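Vosell Press Planner 5
Contact planning software for buttons, switches and bells

Home / Software / Planning / Press Planner

Overview
Specifications
Downloads
Support

Product information

Press Planner is a software module for robot arms which must push things: panel buttons, mushroom switches, pendant stations, desk bells, keypads. It takes a point cloud or a depth image, finds the part that can be pressed, and gives back a short motion with a contact point, a direction and a stop condition. It runs on the cell computer next to your present motion planner and does not replace it.

We started the module at Vosell when Zhenhua Yin was testing operator panels for a customer and had to teach every button by hand. One panel had 65 of them. When the panel was moved by a few millimeters, the teaching had to be done again. Press Planner keeps the press as a description of the button, so a moved panel needs only a new view from the camera.

How it works

The perception part separates the cap from the collar and the body. Shiny domes and metal rings are difficult for depth cameras, and for them we use the color image together with the depth. A confidence value is given for each cap. Below the limit you have set, the planner asks for a second view and does not move.

The planning part selects the approach. For a flat plunger it comes straight along the axis. For a wide cap on a narrow neck it aims at the middle, so the switch does not tip when it stands free on a table. You can also forbid an approach from any side, for example where a cable comes in.

The control part closes the loop on force. The press ends when the force curve shows the click, when the travel limit is reached, or when the force limit is reached - whichever comes first. All three are written to the log.

Specifications

Default force limit: 20 N
Default travel limit: 18 mm
Caps supported: flat, domed, mushroom, recessed
Buttons side by side in one housing: yes, each gets its own name
Input: point cloud, or depth with color
Interfaces: Python, C++, Listhorpe cell controller
Operating system: Linux, 64 bit
License: per cell, updates included for the first year

What is new in version 5

Recessed buttons are now found also when the panel lies flat and the camera looks from a low angle. The log viewer was made again by Lenka Trnka and can show two force curves over each other. Profiles from version 4 can be opened, but please save them under a new name.

Known limits

Clear housings may still be joined with the object behind them. Touch keys without travel are not supported. Press Planner is not a safety function, and it must not be used to operate the emergency stop of a running machine.

Trial and ordering

A trial license can be requested from Kristýna Koubek in our sales office. In July the office answers only in the morning. Customers of Zelenák arms should write the controller version in the request - the force interface is different on older ones.

The profiles delivered with the trial are for free-standing parts on a table, and they are a good place to begin before you go to a full panel.

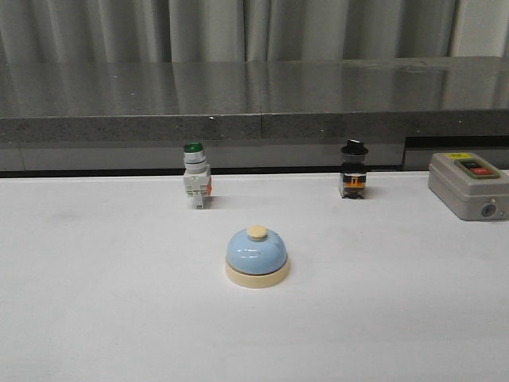 Each profile is a plain text file. Copy the one closest to your part, change the travel and force limits, and run it first in the simulator with the slow speed setting. Questions about profiles go to Dagmar Malý in technical support.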